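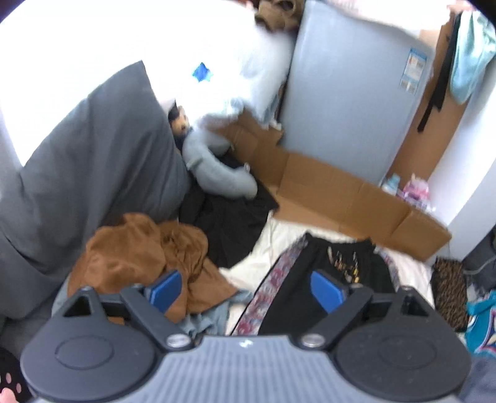
Page last changed: April 25, 2021

Written reasons should come with the decision

The Zavala tribunal hears small property and tenancy disputes. In most of them the parties receive an order on the day and may ask for written reasons within four weeks. Few do. Of 1,771 orders made in the last reporting year, around 200 were followed by a request.

The tribunal reads this as a sign that most people are content with a bare order. I think the figure shows something else. The notice of the right to ask is printed on the back of the order, in the same type as the office hours, and the time limit for an appeal runs from the date of the order. A tenant who asks for reasons in the third week may have no time left to use them.

The usual objection is cost. Full reasons take a member half a day, and Zavala has four members sitting. But full reasons are not needed in a routine case. The Clitov panel issues a one-page note with each order, stating the facts found, the rule applied and the point on which the case turned. Members write it before they leave the room. Grovarico adopted the same form with minor changes.

A short note also helps the appeal body, which at present must work from the file and whatever the parties remember.

The draft rules go out for comment in May. Rule 4 keeps the request procedure as it stands. It should be replaced with a duty to give a short note in every case, and the appeal period should run from the day the note is sent - with fuller reasons still available to any party who asks.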